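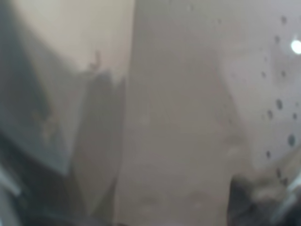
Brallis Folding Drying Rack

Item no. 2924

I bought my first Brallis for a flat with no garden and a bathroom you could barely turn round in, and I liked it so much that I ended up selling them! It opens out like a little gate, stands on its own feet and takes a full wash, bedsheets included if you fold them in half first.

The rails are coated steel, so no rust marks on your white shirts. I've had mine up nearly every day for more than 13 months and the only thing I've replaced is one rubber foot (my fault, I dragged it over the patio). Spare feet come in packs of 2, and I keep them in stock.

Folded up it slides down the side of a wardrobe or behind a door. Measure your gap first, please — the hinges stick out a bit further than the rails do, and that catches people out.

Orestis Kalogeropoulos wrote in to ask whether it'll take a wet winter coat. Yes, but hang it in the middle and leave the wings empty or the whole thing leans.

If you want something for over the bath, have a look at the Wavmont instead. It's shorter, a bit fiddlier to open, and lovely once it's up.

Colours: white or sage. Sage is out of stock until April, sorry!

Total drying length: 13 metres
Folded height: 244 cm is the old Petridis model, so don't go by that one — the Brallis comes up to my shoulder.
Guarantee: 2 years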